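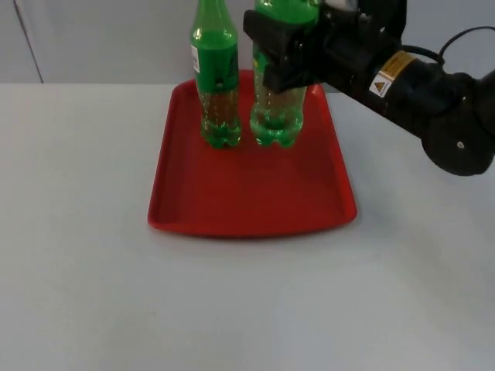
Green bottles and red tray on the white table.

Bruvorthorpe Office Users Group
Minutes of the meeting held April 12, 2022

Present: Pauline Clegg (chair), Barry Birkett, Wendy Hollis, Dorothy Kershaw. Minutes taken by Thomas Benedetti.
Apologies: none received.

1. Minutes of the last meeting

Approved with one change. Barry asked that "scanning is fixed" be replaced with "the vendor reports that scanning is fixed." Agreed.

2. Scan to email

Skostness closed our ticket again. Their note says the fault was "resolved by configuration." Pauline asked which configuration. The note doesn't say, and the technician who wrote it has not answered two emails.

Wendy tested the second floor copier before the meeting. Short scans arrive. Anything over 20 pages still disappears without an error message, and the copier shows "Sent." Dorothy said this matches what Accounts has been seeing, and that people there have gone back to splitting long files in half and sending them separately.

Barry's guess is the size limit on the mail server, which he raised in the first ticket and which Skostness said they had ruled out. He would like to see how they ruled it out. So would the rest of us.

Action: Barry to reopen the ticket, attach Wendy's test results, and ask for the size limit in writing.

3. Peltumance proposal

Peltumance wants to move us to their hosted print service. Pauline passed around the proposal. It promises "up to" a large saving on printing costs, and the group spent some time on the words "up to."

Points raised:

The saving is worked out against a customer who prints far more color than we do. Our own meter readings are not used anywhere in the document, although they were sent over when Peltumance asked for them.

The monthly fee covers 1,000 color pages. The price for pages beyond that is described as "competitive." There is no number.

Badge release is listed as included on page 2 and as an optional extra on the price sheet. Dorothy phoned to ask which is right and was told both documents are correct.

If the internet connection goes down, it is not clear that anyone can print at all. The sales rep said outages are rare. Wendy said we had one last month.

Thomas asked whether there was anything in the proposal people liked. Dorothy liked the idea of one driver for every machine, if it works with the old label printers in Shipping. The proposal says it works with "most devices." Pauline said she was prepared to hear more but would not be recommending anything on the strength of this version.

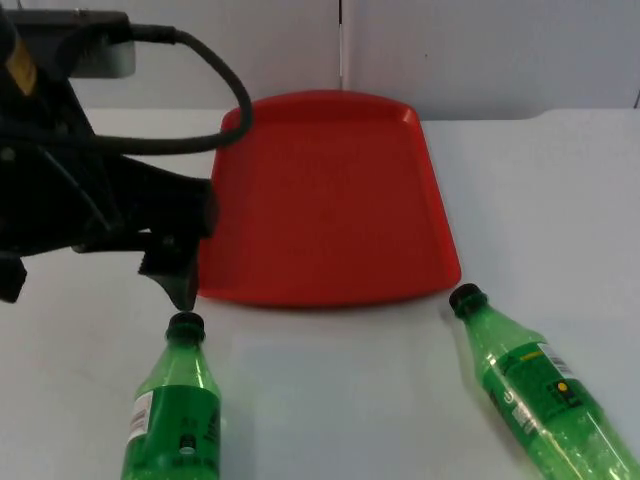 Barry Birkett said he had sat through the same pitch from a different company and the single driver lasted until the first update, after which everyone had to pick their tray by hand. He wants a trial on our own machines before any talk of a contract, and he wants Shipping in it from day one.

Pauline agreed to ask for a trial. Wendy added that it should run through a month end, when Accounts prints the statements, and that a quiet week would prove very little.

Action: Pauline to request a trial in May, and a price for extra color pages.
Action: Dorothy to get a written answer on badge release.

4. Laptop replacements

There are 19 laptops due for replacement. Rees has quoted for all of them with a delivery date that has already moved twice. Wendy does not believe the new one either and suggested we plan as if they will be late. The group agreed to stop promising dates to staff until the boxes are in the building.

Dorothy asked whether the quote includes docking stations. It includes "docking support." Thomas is to find out if that is a thing you can plug a monitor into.

Barry also questioned the extended warranty. The last one we bought did not cover batteries, hinges, or power adapters, and those were the only parts that failed. Pauline would like to see the terms this time, all of them, before she signs.

Action: Thomas to ask Rees about docks and warranty terms.

5. Driver settings after the update

Two-sided printing switched itself off on the shared queues after the last update. Barry has set it back. He could not say whether it will stay set, because he did the same thing after the update before that. Staff should check the preview before sending long jobs. Wendy doubted that anyone will, but a note will go out anyway.

Stapling works again on the first floor. Dorothy has seen it work once and wants it left on the list.

Action: Wendy to send the note.

6. Any other business

Toner. The copier outside the mail room asks for black toner while the cartridge still has plenty left. Pauline asked that cartridges not be swapped until print quality drops. Skostness recommends swapping at the first warning. Skostness also sells the toner.

Password resets. Dorothy asked if the self-service page is working. Barry said yes, provided you are already logged in. Carried over.

Next meeting in May, same room. Date to be set once Peltumance replies.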